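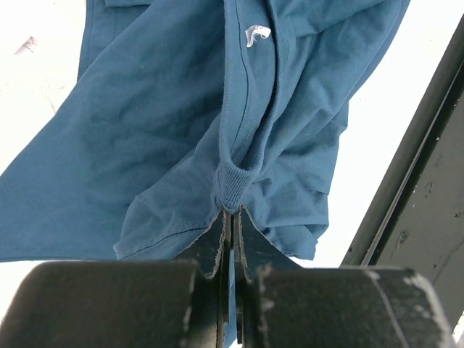 Parking permits in Telodcombe: your questions

Why does the council want resident permits in the first place?

The stated reason is commuters leaving their cars near the station all day. There are some, certainly. Whether there are enough to justify charging every household on 11 streets is another matter, and the consultation paper doesn't give a figure for them.

But didn't most people say yes?

Depends what you mean by most. The survey went to 2,352 addresses and 743 came back. Of those, 339 were in favour. The report calls this "strong support". I'd call it fewer than half of the people who bothered to reply.

What will a permit cost?

The first year is free. After that the report says charges will be "set to recover costs", with no cap. I asked Pentti Huttunen, the ward councillor, whether he would commit to a ceiling. He said it was too early to say.

Will I be guaranteed a space outside my house?

No. You won't be guaranteed a space on your street either. The plan marks out 112 bays across Zone A, and there's no limit on how many permits can be issued for them. Read the small print on page nine before you get your hopes up.

What about visitors, tradies and carers?

Visitors get a scratch card, up to 20 a year per household. Tradies have to buy a day pass online. Carers were left out of the first draft altogether and were only added in December after Yasaman Mohammadi wrote in about her mother's home help. The new wording says carers "may apply", and I haven't been able to find the form.

Who will enforce it?

A contractor, Fletodeo. I'm told they are paid a flat fee and don't earn anything from fines. I'd like to see the contract — so far I've been refused a copy on commercial grounds.

Isn't the six-month trial a fair compromise?

It might be, if anyone had said what would count as failure. Ute Kettler asked exactly that at the public meeting and was told officers would "monitor feedback". The signs and line marking are permanent, too.

How do I object?

In writing, to the traffic office, by 17th January. Give your street name and say which part of the order you object to. Signing the petition at the library counts as one objection no matter how many names are on it, so send your own letter as well.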